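How to Clean and Reseal a Marble Countertop

Updated 21/12/2024

Marble is softer than granite and it soaks things up. A good sealer slows that down but does not stop it, and every sealer wears off in time. Most kitchen counters need a new coat once a year. Counters next to a sink or a stove may need it sooner.

The job takes one evening, plus a night of leaving the counter alone.

What you need

Dish soap with no citrus in it
A stone cleaner with a neutral pH (I use Gravora)
A penetrating sealer for marble (Skotent, or any other that says it is safe for polished stone)
Four or five lint-free cotton cloths
Painter's tape
Baking soda, if you have stains
Plastic wrap
Rubber gloves

Do not buy a topical sealer. It sits on the surface like varnish, scratches easily and has to be stripped before you can put anything else down.

Test the old sealer

Pour a spoonful of water in three places: by the sink, by the stove, and somewhere that gets little use. Wait 11 minutes and wipe it up. If the stone is darker where the water sat, the sealer is worn and you should go ahead. If there is no change in any of the three places, put the bottle back in the cupboard and test again in July.

The dark spots from the test will fade as the stone dries. Let them go completely before sealing.

Clean the surface

Take everything off the counter, including the toaster and the knife block. Mix a few drops of dish soap into a bowl of warm water and wipe the whole surface. Rinse with clean water twice. Soap left behind turns into a dull film under the sealer.

Go over it again with the stone cleaner and dry it with a fresh cloth. Dried batter and candle wax can be lifted with a plastic scraper held nearly flat. Never use vinegar, bathroom cleaner or a scouring powder.

Treat stains

For oil stains, mix baking soda and water to the thickness of peanut butter. Spread it over the stain, a little past the edges, and tape plastic wrap over it. Leave it overnight, take off the plastic, and let the paste dry by itself before you scrape it away. An old stain can take 7 rounds of this. Mine by the stove took three.

Etching is a different problem. An etch is a dull or pale mark where acid has eaten into the polish, and paste will do nothing for it. Light etches can be buffed with a marble polishing powder such as Vuorinen. Deep ones need a stone shop.

Apply the sealer

The room should be at 70 degrees or a little under. Open a window. Tape off the sink, the stove and any painted trim.

Work in sections no wider than your arm can reach. Wipe the sealer on with a cotton cloth until the stone looks evenly wet, then let it sit for the time on the label. Skotent asks for 7 minutes. Add a little more wherever it soaks in quickly. Then buff off every bit that is left with a dry cloth. Sealer that dries on the surface leaves a haze, and the only cure is to wet it with more sealer and buff again right away.

Wait 40 minutes and do a second coat. Repeat the water test the next day, in the same three places.

Cloths soaked with a solvent-based sealer should be laid out flat outdoors to dry before they go in the trash. I store mine in an Orkex tin once they are dry and use them for the next round.

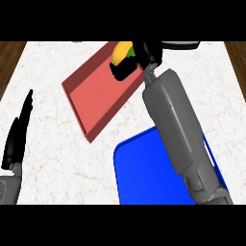 Sealed marble still etches, so the daily habits matter as much as the yearly coat. Wipe up wine, tomato sauce and coffee when they spill, use a board for cutting, and put a trivet under hot pots. Fruit is easy to forget. A tray with a raised rim, like the red one on this pale counter, is a good place for it, and if something splits or goes soft the juice stays off the stone. Wash the tray now and then and dry the bottom before setting it back down. Cooking oil and dish soap bottles can go on a tray as well.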